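Vekcombe Home & Garden Forum > Furniture and Woodwork > Pale table top, oil or leave it?

Started by negash_m, 6 March 2022

negash_m
We have a light wooden table in the back room that gets used for everything: meals, homework, mending, post. I bought it second-hand last July and the seller couldn't tell me what was on it. It has a slight sheen when the daylight is on it, so I assume there's a finish of some kind. I'd like to keep the colour as it is. My sister says oil it now before it gets marked. My husband says leave it alone.

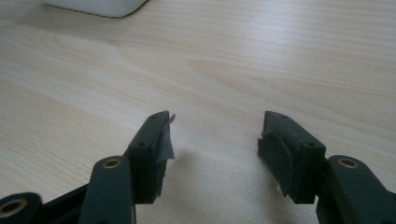

The grain is the reason I bought it and I don't want it going orange. My mother's table was oiled every year and it's the colour of tea now. Has anyone kept a pale one pale?

Dindari52
Leave it. If there's already a finish on there the oil will sit on top and go sticky. I did that to a desk and spent two evenings wiping it back off with white spirit.

Skirnex
Disagree with Dindari52. Plenty of finishes wear thin without you noticing, and then the first glass of red goes straight in. Put a drop of water somewhere out of the way and leave it ten minutes. If it beads, you're fine. If it darkens the wood, it needs something.

Dindari52
The water test is fair enough. I'd still not use oil on pale wood. They nearly all yellow it.

Skirnex
Not the ones with a bit of white in them. I've used one on ash for years and it's hardly shifted.

TsegeredaW
What sort of wood is it? The figure looks a bit like ash to me but I wouldn't swear to it from a photo. It could be a veneer as well. Look at the end of the top and see if the grain carries on over the edge. If it's veneer, don't sand it.

negash_m
Did the water test under the end where the fruit bowl lives. It beaded. Haven't looked at the edge properly yet, there's a strip all the way round.

TsegeredaW
A strip round the edge makes me think veneer. Damp cloth, drop of washing-up liquid, dry it after. Coasters.

Skirnex
Agreed if it beads. I'd test it again next year though.

Dindari52
And keep the fruit bowl moving or you'll have a pale ring or a dark one, depending on the wood.

negash_m
Thanks all. Leaving it. Does anyone know if felt pads on the bottom of the bowl will mark it?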